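Subtitle and Metadata Editor, Animation and Genre Film (part-time, remote)

Odex catalogs feature films and short-form animation for subscription libraries. We are hiring one editor to work on the Pfister collection, a licensed set of dubbed and subtitled science fiction titles first released on home video. The collection holds 4,000 records, many with conflicting running times, duplicate alternate titles or missing episode breaks.

Duties
Check each title's running time against the supplied master. Write synopses of two or three sentences, without spoilers. Assign genre tags from the house list. Correct subtitle timing and line breaks. Log differences between regional cuts, including replaced credits and removed footage. Flag records that need a rights check.
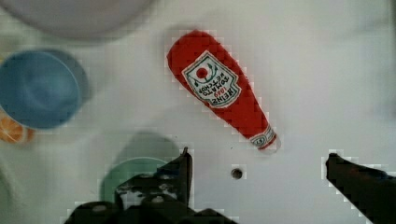 Ketchup bottle on a white tabletop.

Requirements
Three years of paid work in subtitling, film cataloging or a related field. Fluent written English. Working knowledge of SRT and WebVTT files. Reading knowledge of Japanese or Italian is preferred but not required. Applicants must be able to play high-definition video files without dropped frames.

Terms
Fixed contract, 20 hours per week, starting in September. The editor reports to Raffaele Lombardi, head of catalog. Work is done remotely, except for two days of training at the Grakorville office. Travel to the training is paid. Ornach, our records system, runs in a browser and needs no local installation.

How to apply
Send a resume and one sample synopsis of an animated feature, 60 words maximum, to Aldo Grasso in the hiring office. Put "Pfister editor" in the subject line. Selected applicants will complete a paid timing test on a short clip. Applications close 4 May 2023. Files must be PDF or plain text.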